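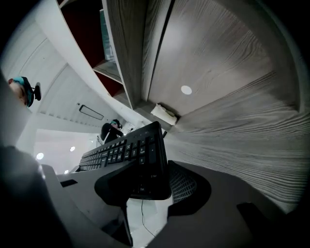
Fig. 1. Lifting a keyboard off the desk with the hand-held gripper.

Session 2 notes: thin, wide things

Hi all! These go with the second evening of the build-your-own-gripper course at the Mistden shared workshop. If you missed it, read these first and then the parts sheet, in that order, or the parts sheet will make no sense at all (sorry, I wrote it late at night).

Last time we picked up blocks and cups, and everybody's gripper did fine, mine included. Blocks are kind to you. A keyboard isn't! It's long and thin, most of its weight is nowhere near where you want to grab it, and it has a cable hanging off it. So it's my favorite thing to practice on.

Where you hold it matters

Look at Fig. 1 again. The finger pad is pressing on the underside close to the right-hand end, over by PgUp and Del, and the whole board is tilted steeply. Grab anything long near one end and the rest of it wants to swing down, and your pad has to fight that twist. Try the following on the bench and feel it in your wrist:

Hold the board at the middle, squeeze, lift. Easy.
Slide your grip toward one end, same squeeze, lift again.
Now let the cable hang free and do both over.

In your notebook, sketch the board as a straight line, mark where it balances, and mark your grip. The twist is the weight times the sideways distance between those two marks. If your board weighs 499 grams (mine does, I put it on the kitchen scale) and you grip it 8 cm off balance, you've got a twist of 499 x 8 = 3,992 gram-centimeters. Let's call it four thousand and move on. Double the distance and you double the twist. That's all the math tonight, I promise.

Pads

Our pads are the rounded wedge shape, and I like them a lot for this job. The slim end gets under an edge and the fat part gives you something to push with. A few of you asked about going flat. You can! I printed a flat pair for the Asari, my first gripper, and they were great on boxes and hopeless on anything lying flush on a table. I still have them in a drawer someplace.

The Alcaraz pads (the softer set in the blue bin) grip better but they wear, so check the tips before you blame your wiring. Replace the pad if you can see a groove in it.

Cables

Anything that dangles will catch on something. With the keyboard up in the air like that, the cable hangs down under the board, and a chair back is just the kind of thing it loves to hook. Move your chair before you start. I say this every session and I forget it every session.

If your gripper carries its own wiring, leave some slack at the hinge and tape the rest down along the handle. I set the Amum to 26 on the squeeze dial for keyboards, by the way. Start lower than that and creep up, because too much squeeze will bow a cheap board and you'll hear the keys complain.

For next time

Bring one long thin thing from home that you don't mind dropping. A baking sheet, a ruler, a picture frame with the glass out, whatever you've got. Find its balance point ahead of time and put a bit of tape on it.

Also bring your spare screws. We ran out in April with the last group and I spent half the evening digging through jars.

Notes last updated September 2025.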